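Rewatching The Long Thaw

2024-11-20

I watched The Long Thaw again last week. It's a three-part crime drama that I first saw when it was on TV, back when I lived in the apartment over the dry cleaner, and I had not gone back to it until now. I bought the disc set used for 5 dollars. The case is cracked, but the discs play fine.

If you haven't seen it, the story follows a retired harbor pilot named Otix who agrees to identify a body and then says he doesn't know the man. He does know him. The audience is told this in the first ten minutes, so it isn't a spoiler. The rest of the series is about why he lied and who finds out. There is a detective, Cullen, who has her own reasons for wanting the case closed before the end of February, and there is Otix's sister-in-law, Sulari, who rents out rooms and hears everything.

There will be spoilers from this point on, mostly for the second part.

The first part

I remembered this as slow. It is slow, but less than I thought. The opening at the morgue runs a long time without music, and then we get the drive home along the ice, and then Otix sits in his truck in the driveway. The director holds on him in that truck for well over a minute. I was impatient with that the first time. This time I noticed that the porch light goes on and off behind him while he sits there, and that Sulari mentions a bad bulb in the third part as if it were nothing.

Cullen is introduced badly. She gets a speech in the parking lot that lays out her whole career, and no one would talk that way to a coworker they see every day. After that she is written much better. My guess is that the speech was added late so viewers wouldn't get lost.

The old man who runs the bait shop is played by Seidu Adjei, and he has maybe four scenes. I had forgotten him completely. He is the best thing in the first part. He answers every question Cullen asks him, politely, and gives her no information at all. When she leaves he goes back to sorting hooks, and you can tell from his hands that he was scared.

The second part

I liked the second part least when it aired, and I still do. It moves the story to the city for most of its length, and the city scenes look like they belong to a different show. The lighting is flat and everyone is in an office. The subplot about the Schmieder shipping company takes up too much time. There are 673 missing crates, and we hear that number over and over, and the crates don't matter in the end. They are there so that Cullen has a reason to be away from the harbor when Sulari finds the letter.

The letter scene is good. Sulari reads it standing at the sink, puts it back in the coat, and then takes it out and reads it again. There is no voiceover and we never see the words. I was sure I remembered seeing the page. I went back through it twice to check, and the page is never shown.
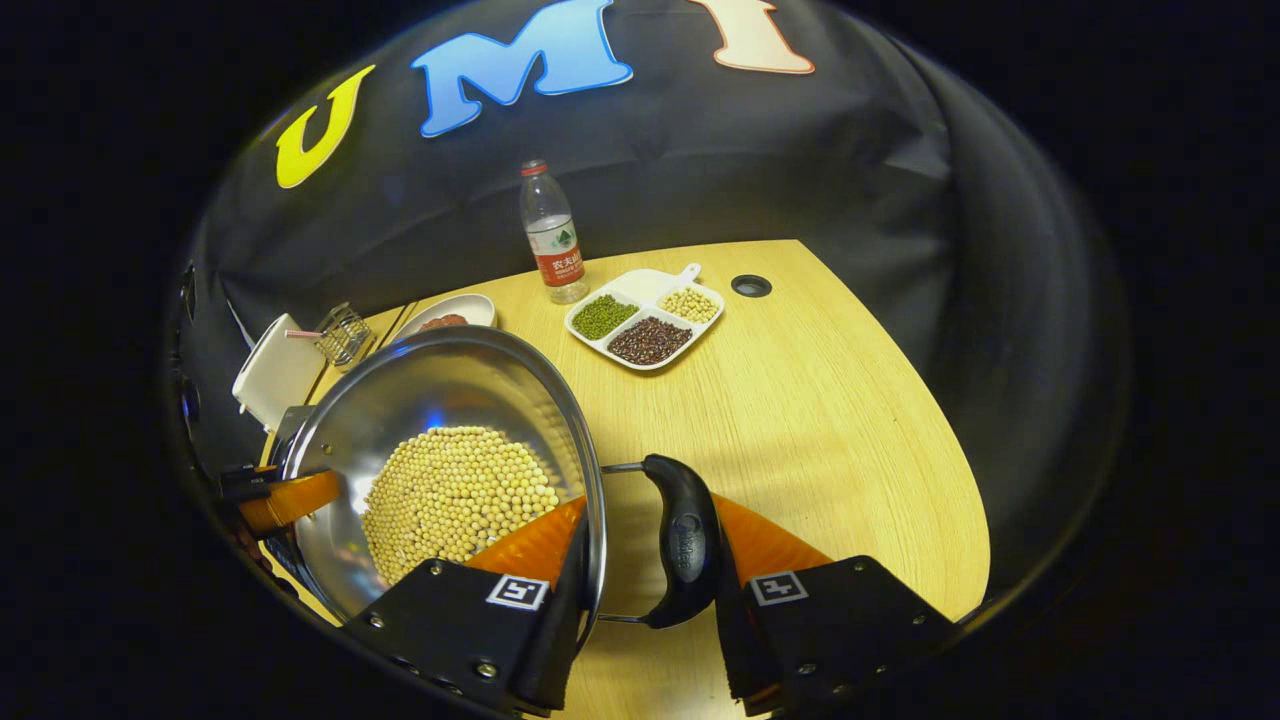
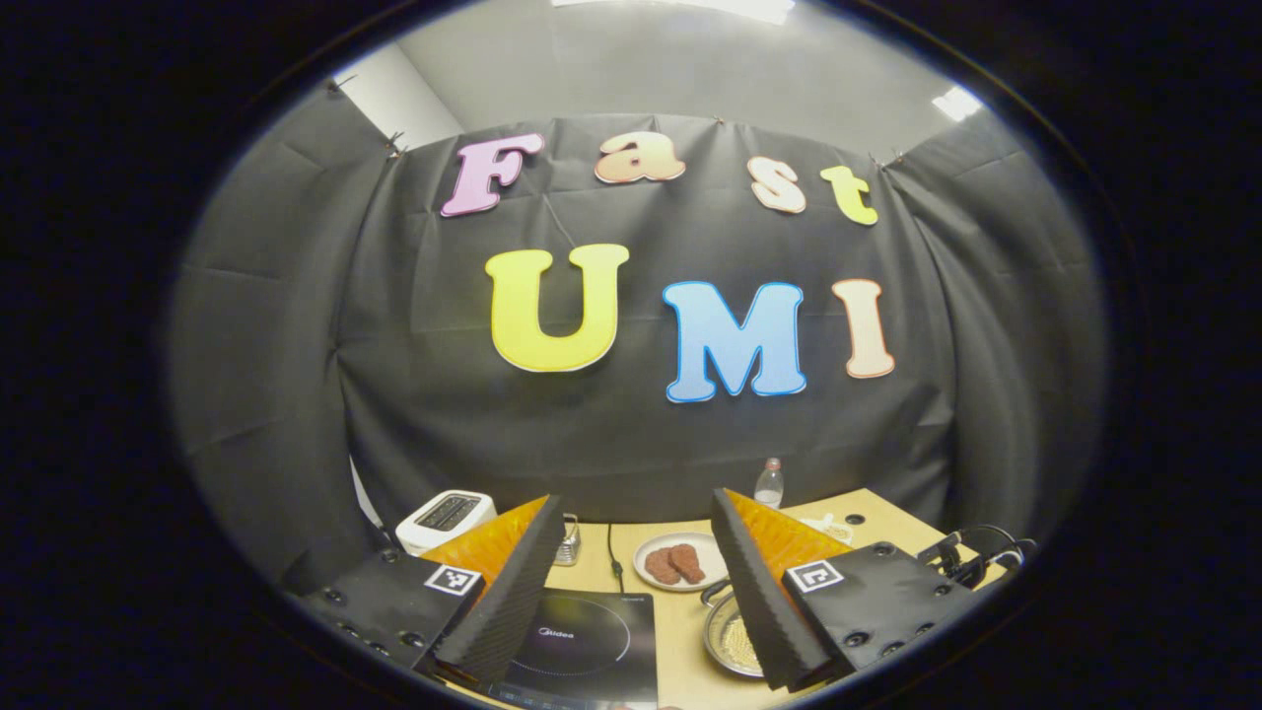
The third part

The ending was what people argued about when it first aired. My neighbor at the time thought it was a cheat. Otix goes out on the ice with Cullen following, and he tells her the truth about the dead man, and she decides to turn around and walk back without him. We don't find out if he comes back. The last shot is the truck in the driveway with the porch light on.

I used to be on my neighbor's side. I wanted to know. Watching it again, I think the ending is fair to what comes before it. Cullen has been looking for a way to close the case all along, and she gets one, and it costs her. Her face on the walk back tells you as much as another scene would have. I still think they should have cut the phone call right before it, where her boss explains what is at stake. We know what is at stake.

What works better than I remembered is the supper at Sulari's house. Five people are at the table and three of them know what Otix did, and the fun is in working out which three. The scene is nearly all small talk about a boat engine. The renter with the cough is the only one who stops eating when the engine comes up, and I missed that completely the first time. It means he knew before the letter did any harm, which changes how you read his scene on the stairs in the second part.

Sound and picture

The disc is not great. The night scenes are muddy, and on my TV the harbor at night was mostly a dark gray block with two lights in it. The dialogue is low and the music is loud, so I kept the remote in my hand. I turned on the subtitles halfway through the first part and left them on. They have mistakes. Cullen is spelled two different ways, and one line of Sulari's is missing.

The only extra is a short interview with the writer, who talks mostly about the weather during filming. He does say that Otix was supposed to have a wife in the early drafts and that she was folded into the sister-in-law. That explains a few lines that never sounded right to me, including the one about the winter coats.

Should you watch it

I would say yes if you like this kind of thing and don't mind a slow start. If you gave up on it during the crates, try the third part anyway. You can follow it without knowing how the shipping business came out.

There was a sequel planned that would have followed Cullen to a new posting. As far as I know it was never made. There's also a paperback of the scripts, and I found a copy listed for 100 dollars, so I will be waiting on that. If anyone has one and is willing to lend it, leave a comment. I mainly want to know whether the page Sulari reads is written out in there.

Next up is the other disc in the box from the same sale, a courtroom thing with no cover. I haven't looked up what it is yet.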